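11/08/2021

I slept badly again, so I was up before the light and had the kettle going by the time the street woke up. There's something nice about a house at that hour, when you can putter from room to room and pick things up without anyone asking what you're looking for. I never did find my reading glasses, by the way.

Most of the morning went to the front room. I've been fussing with it ever since we painted, and I still change my mind twice a day over that teal (this morning I loved it, so soft and pale next to the white). I mopped the tiles, then moved the white chair over, moved it back, and finally left it where it had started.

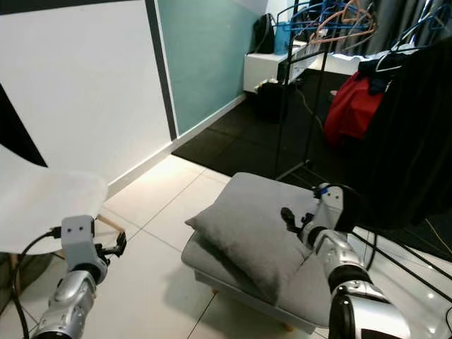 The ottoman is the one thing I'm sure of. I paid about 20 dollars for it, little wooden feet and all, and Kerubo Ogola says I robbed the seller. The gray pillow lives on top of it for now. It wants to be on a couch, poor thing, but the couch has to wait until after the holidays, and I do like gray on gray more than I expected.

Kerubo came by for lunch and stayed until nearly four, bless her. We had soup and the end of the bread and talked about her sister's move, and she told me to get a lamp and a plant and stop there. I probably won't stop there! Tomorrow I want to wash the curtains, if it's dry out, and call Mom back.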